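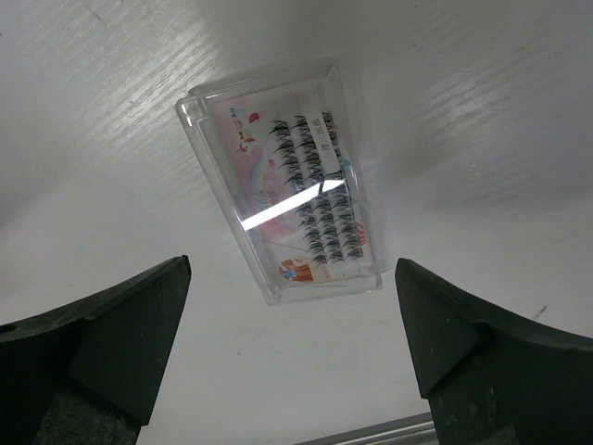
**Storing lash clusters: stand or bag?**

**leonor_correia** (103 posts)
I've gone over to cluster lashes and want to sort out where everything lives before I buy more. I have one small drawer and a makeup bag with not much give in it. Do you keep the trays out on display or pack them away after each use? I do my face at 6 am before work, so I need to find things without thinking.

**clasorano**
Pack them away. Dust gets on the tufts and then it gets in the glue. Mine stay in the case they came in, lid on, in the top drawer.

**skestivex** (1,000 posts)
Disagree. If they're in a drawer I forget I own them and buy the same length again. I use a stand and have done since July. A quick wipe now and then and that's it. 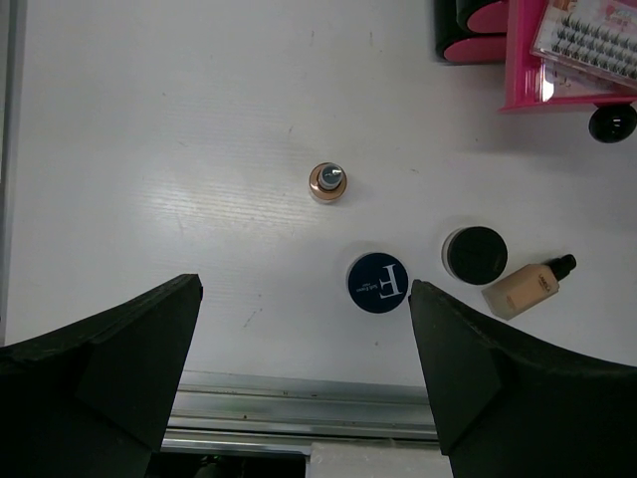 Trays are easier to choose from when they're facing you. I can check what's left in each row and grab the tweezers without opening four lids. The hot-pink acrylic stand has the tray sitting up in the corner, so the rest of the table is free for the jars and the foundation. Leonor, if you've got a flat surface near a mirror I'd start there.

**clasorano**
Your foundation is lying on its side. I'd worry more about that than the lashes.

**skestivex**
It has a cap.

**gerrit_vdb** (900 posts)
A cap doesn't stop a pump leaking. I had one go in a suitcase on the way back from Alemneh and it took out a shirt and a phone charger. Stand them up if you can.

On the original question, I do makeup for a theatre group (Sungate, in case anyone here is local) and we use both. Lashes go on a stand at the mirror on show nights and into a hard case to travel. Soft bags squash the tufts. My case was $40 and has lasted well.

**leonor_correia**
Thanks Gerrit. Is the hard case big enough for the stand as well, or do you take the trays off?
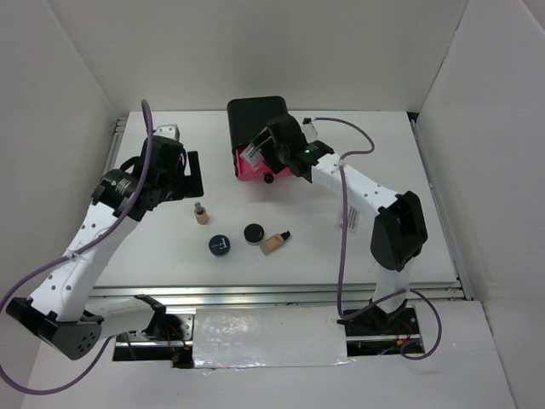
*Last edited by gerrit_vdb: 2018-02-28*

Trays off, always. Measure the stand before buying a case, knob included. I didn't, and my first one wouldn't close. A black boxy case is fine, and black doesn't show foundation smears the way a light colour does. Jars and bottles go in a separate pouch, so a spill stays away from the lashes.

**clasorano**
Agree on the separate pouch. Still no to the stand.

**leonor_correia**
I'll try a stand at home and a hard case for trips. Will measure the drawer tonight.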